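The Second Life of a Darned Sock

My grandmother kept a wooden mushroom in the drawer with the spoons. As a child I believed it was a kitchen tool, maybe for pressing potatoes. Only when she died and my mother wanted to throw it away did I learn that it was for socks. You put it inside the heel, stretch the wool over the round part, and weave a small new piece of cloth where the hole is. I took it home on the train in my coat pocket, and for eleven years I did nothing with it.

Last November I finally enrolled in a mending course. It is held in the evening above a shop called Dremari, which sells buttons and zippers and also, for reasons of rent, keys. The stairs are steep and smell of machine oil. We were nine people at the first meeting and each of us had been told to bring one thing that was broken and one thing that was loved. Most had brought the same thing for both.

Our teacher was Stellan Lindholm, a tall man who worked many years repairing sails. He speaks so quietly that the whole room leans forward. He began by asking us to turn our clothes inside out and look at them for five minutes without talking. I had owned my gray cardigan for a long time and had never seen its inside. There were little knots, a seam that changed color in the middle, a place where somebody in a factory had made a mistake and corrected it. I felt a bit ashamed that I had been so careless with that person's work.

What I had expected from the course was a set of tricks. I wanted to know the right needle and the right thread and go home. But Stellan gave us a square of plain cotton each and told us to cut a hole in it. This was harder than it sounds. A woman across from me held her scissors open for a long while before she could do it. Then we ran threads up and down across the hole, and after that we went over and under, over and under, from the side. My first darn looked like a spider had been ill. My second looked like my first.

I should explain that I did not grow up in a country where clothes were cheap, but I have lived for most of my adult life in one where they are. It changes a person slowly. When I arrived, I sewed on my own buttons. After a few years I had a bag in the closet for things I would repair one day, and then the bag became two bags, and then I carried both to the donation box on a Sunday and felt very light on the way home. I did not ask myself who would want a sweater with one elbow.

Wahyudi Yeoh has thought about that question more than I have. He runs Canier, a repair business in a former bakery near the canal, and his shelves are still the bread shelves. He keeps a paper ledger of every piece that comes in. Last year he wrote down 792 of them. Trousers are first, by far, and nearly always the inner thigh. Coats come second, with linings that give up at the armhole. He showed me a page where one customer appears again and again with the same jacket, and the fault moves around the body like a bird that cannot decide where to sit.

I asked him if it makes sense, as money. He made a face. A pair of trousers can cost less in the shopping street than his hour of work, and he knows it, and the customer knows it. Some come in, hear the price and go out politely. Others pay without any hesitation and then say something like "they fit me," in a voice as if they were talking of a friendship. He has stopped trying to guess at the door which type a person is.

He has strong opinions about thread. For wool he will only use a soft two-ply he calls by its maker's name, Yagi, and he keeps it in cigar boxes sorted by color, with one box for colors he does not believe he will ever need. He told me that one was the box he opened most. For visible mending, where the repair is supposed to be seen, he lets the customer choose, and he has learned to leave the room while they do it. If he stays they look at his face and pick beige.

Visible mending is the fashionable part now. There are workshops for it and books with beautiful covers, and at the Urnska craft fair I saw a denim jacket with so many stitches that I could not find the original jacket. The entrance line went around the corner. I bought a packet of needles and a very expensive thimble which does not fit any of my fingers. I don't want to be sour about this. If fashion brings people to the needle, then good. But Stellan, when I asked him, said that on a sail nobody had ever complimented him on a repair, and that he had liked it so.

By the fifth evening I could make a darn that lay flat. I still pulled the thread too tight at the edges, so the cloth gathered itself like a mouth. Stellan told me to leave a tiny loop at the end of each row, because wool shrinks in the wash and needs somewhere to go. I have used this advice since then for all my socks, and the loops do vanish.

The gray cardigan took me three weekends. The left elbow is almost the right gray. For the other I had run out, and I used a green that was in my grandmother's sewing tin, wound around a piece of card with her handwriting on it, only the word "good." I suppose she meant that the wool was good, or that there was still a good amount. My mother looked at the elbow for some time when I visited. She asked me where the mushroom was, and I said in the drawer, with the spoons. 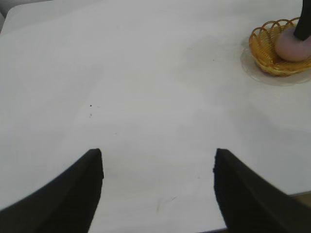
She has since sent me a parcel with four pairs of my father's socks, washed and rolled, and no letter. I have finished one pair. His heels are wider than mine and the mushroom is a little too small for them, so I have to turn it as I go, and the rows come out slightly curved. He wears them in the garden, my mother reports, inside his boots.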